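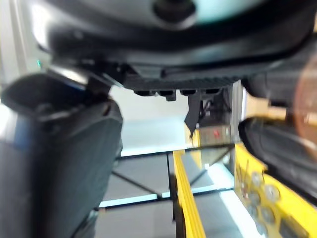
Gripper Trial FAQ

Frequently asked questions about the Grevura and Solto comparison

Last updated December 3, 2021

These are the questions we get most from people thinking of buying a hand because they saw a nice video of one. Answers are by Yolanda Urrego and Jairo Ospina unless marked otherwise. We buy our own hardware and we don't resell any of it.

What are you comparing?

Two end effectors, mainly. Grevura is a multi-fingered hand. Solto is a plain two-finger gripper with padded fingers. Both do the same dull job: take a molded tray off a shelf, hold it, put it back where it came from. We also swapped controllers halfway through, from the Junow to the Mladenović, and that caused more arguments than the hands did.

Why trays? Every demo I see uses cups and fruit.

That's why. A cup is a kind object. It's light, it's round, and you can grab it from nearly any side. A long molded tray has a thin rim, and the far end wants to swing as soon as you lift the near one. If you move parts for a living you handle a lot more trays than apples.

Do five fingers beat two?

On our shelf, not by enough to pay for them. The hand gets a better hold on a rim because the thumb can come under it. The two-finger gripper gets to the rim faster and is much easier to fix. Vendors like to talk about dexterity, but most of what we asked for was a pinch, and a pinch is what you were able to buy long before any of this.

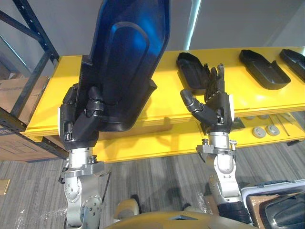 Left hand holding the large blue tray by its lower edge, right hand open. The black trays on the yellow shelf are smaller.

How many runs did you do?

Each setup got 15 sessions with the same operator, Perla Bañuelos, and the same trays. We threw out 3 sessions when we found a loose wrist flange. Some 14 hours went to calibration alone, and you will not find that line in anybody's brochure. Budget for it.

Is the published grip force accurate?

It may be, for whatever they were squeezing. Published force is usually measured with the fingers square to a block. A tray rim sits at an angle and only part of the pad touches it. We stopped quoting the number and started logging slips.

Which controller should I get?

The Mladenović, if you have someone who enjoys config files. The Junow is friendlier for the first afternoon and then hides the settings you need. It also rounds finger positions in a way we still can't explain. Edith Villca wrote to them in November and got back a link to the quick start guide.

Do I need a camera at the wrist if I already have one at the head?
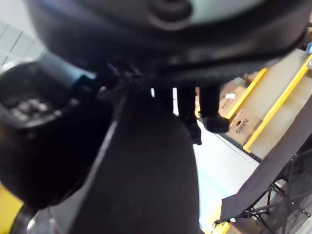

Can I mix a hand from one maker with an arm from another?

Mechanically, most of the time, if you're willing to have an adapter plate made. The software is where it goes wrong. Ask the arm maker for the payload and center-of-mass settings with your hand fitted, and get it in writing before you pay a deposit.

So what about the wrist camera?

Get one, but place it yourself. A head view loses the contact point as soon as a large tray comes up in front of it. A wrist view keeps the fingers in sight, though it gives a good part of the image to the gripper's own housing, and the closest finger is often out of focus. We tried to run on wrist video alone and went back to using both. Anyone who says one camera is plenty should be asked what they were picking up.

Did anything impress you?

The finger joints on the Grevura. We expected play in them by the sixth session and couldn't measure any. Jairo still thinks they'll loosen up. Yolanda thinks he wants them to.

What wore out first?

Cables. Wherever a wire crosses the wrist joint, it gets bent on every move. Look at the cable routing before you look at the fingers, and ask what a replacement harness costs. One sales rep had to call us back on that – twice.

Will you publish the raw logs?

Yes, once Lizeth Cusi has finished sorting out the timestamps. The two controllers log at different rates and lining them up by hand is slow work. Please don't ask for a partial set. The last one we gave out ended up as a bar chart in a sales deck, with the slips left off.

Can I send you a gripper to test?

You can, on two conditions: it has to be a unit a customer could order today, and we keep it for at least 6 weeks. We don't test prototypes, and we don't show makers the results ahead of time. Write to Lizeth with the mounting pattern and the weight of the gripper including its cable. If the weight in your message doesn't match the weight on our scale, we'll print both.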